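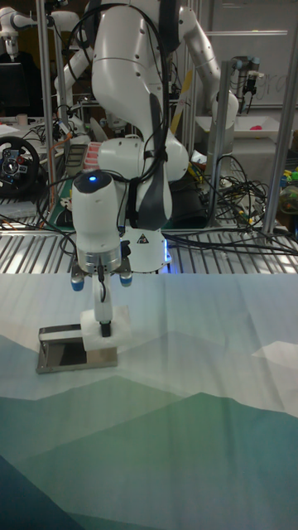

White robot arm with its blue indicator light on.

Zelodville Swing and Folk Dance Evenings: your questions

Do I need to have danced before?
Not at all! Every evening opens with a beginners' hour at 7pm, and we start from how to walk in time to the music. Mounir Sqalli teaches most of these, and he'll happily go over a step as many times as you like. If you can hum along to a tune, you can do this.

Do I have to bring a partner?
No. We swap partners every couple of minutes during the class, so you'll have danced with most of the room by the break (a lovely way to learn names, too). If you'd prefer to stay with the person you came with, just step to the outside of the circle and we'll skip past you.

Which part do I dance, leader or follower?
Whichever you fancy. Plenty of our regulars do both, sometimes in the same song. For your first three or four evenings it helps to stick with one, then try the other and see how different it feels!

What should I wear?
Clothes you can move and get warm in. Shoes matter more: flat, clean and fairly smooth underneath. Very grippy trainers make turning hard on your knees. No stilettos please, as the floor is sprung wood and it dents. A spare top is a good idea if you plan on staying for the late set.

What's the difference between the swing nights and the folk nights?
Swing is mostly couples, with steps you make up as you go along. Folk is danced in sets and long lines, and Naima Abdelaziz calls the moves out from the stage, so you can just listen and go where you're told. Folk nights are louder. We love them both and a lot of people come to both.

How much is it?
Class and social together are 42 for a block of six evenings, or you can pay on the door. Under-16s come free with an adult.

Is there live music?
Yes, once a month! Nasico, our house band, have a songbook of 204 tunes and take requests at the break. Write yours on a slip and drop it in the hat by the piano.

Where are you exactly?
In the upstairs hall at El Sherbiny, over the bakery. There's a lift at the back, next to the bike racks. The 554 bus stops outside and the last one leaves at 11.20pm.

I have a bad knee or shoulder. Can I still come?
Please do, and tell your teacher before the class. Nearly every move has a gentler version, and it's completely fine to say "no dips" or "no spins" to anyone you dance with. Sit out whenever you want.

Can I say no to a dance?
Of course. "No thank you" is enough, and you can ask anybody you like as well.

What is the Rurnberg weekend?
Our big trip, every January: two days of classes and a ball each night. Last time 2,000 dancers came from all over, and our lot filled a whole coach. Places go on sale at the autumn ball, and beginners are very welcome.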